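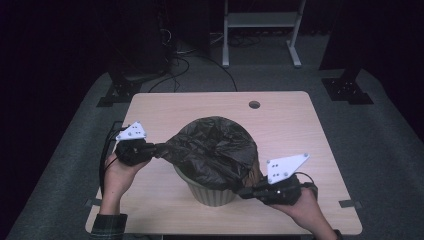 Search Birkwood Community Help
Enter a keyword or topic
Go

Old entries on a personal blog after a change of circumstances

Submitted by Leonidas Ververidis, August 27, 2018
Section: Personal Writing and Journals

I have maintained a personal blog on Verkutik for 11 years. It began as a record of my first apartment and gradually became a diary of my marriage, which ended in March. The divorce was orderly and there is no dispute between us. However, my former wife appears in a large share of the entries, by first name and in many cases with details of her family, her health and her work. She was aware of the blog throughout and read it regularly.

I intend to continue writing. My question concerns the older material. Should the entries that mention her be removed, edited or left as they stand? I would prefer to retain them, as they are the only account I have of those years, and several regular readers have left comments of their own that would disappear along with them. I have not yet raised the subject with her.

I should also be grateful for advice on whether a statement to readers is expected. My last entry was a recipe for lentil soup and some of them have begun to inquire.

Response from Antwi (section moderator)

The position most often recommended in this section is that consent given during a marriage should not be presumed to continue after it. The author is therefore advised to contact the former spouse in writing before any new entry is published. The message should be brief. It should state that the blog will continue, explain which entries mention her, and ask whether she wishes any of them to be withdrawn.

Pending a reply, the entries may be set to private. On Verkutik this is done from the archive page, one month at a time, and comments are preserved while an entry is private. Deletion is permanent and removes the comments. Please do not begin with deletion.

Particular care is required with the following:

Entries on her health. These should remain private unless she expressly agrees otherwise.

Entries naming her relatives, who may never have been asked.

Entries on her work, especially where the employer can be identified.

A complete copy of the blog should be exported before any changes are made. The export does not include private drafts, so those must be saved separately. A printed copy is also worth considering – a plain binder is sufficient.

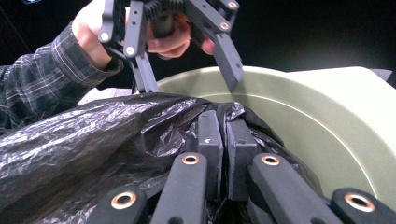 Response from Eder

I went through the same thing and left everything up. In my view a diary is a diary. My former husband never mentioned it and I doubt he has looked. I did change his name to an initial in 12 entries and then gave up, as it made them unpleasant to read and everyone knew who it was anyway.

As to readers, two sentences will do. "We have separated. I will not be writing about it." Mine were very kind. One wrote to ask for the soup recipe again, so perhaps you are ahead there.

Further response from Antwi (section moderator)

The previous contribution is noted. Members are reminded that the absence of an objection is not the same as agreement, and that search results may continue to show a name for a period after it has been edited out of an entry.

With regard to the notice, the wording suggested by Eder is suitable. It is recommended that comments be closed on that entry only. The author may wish to show her the text first – this is a courtesy and is not required under section guidelines.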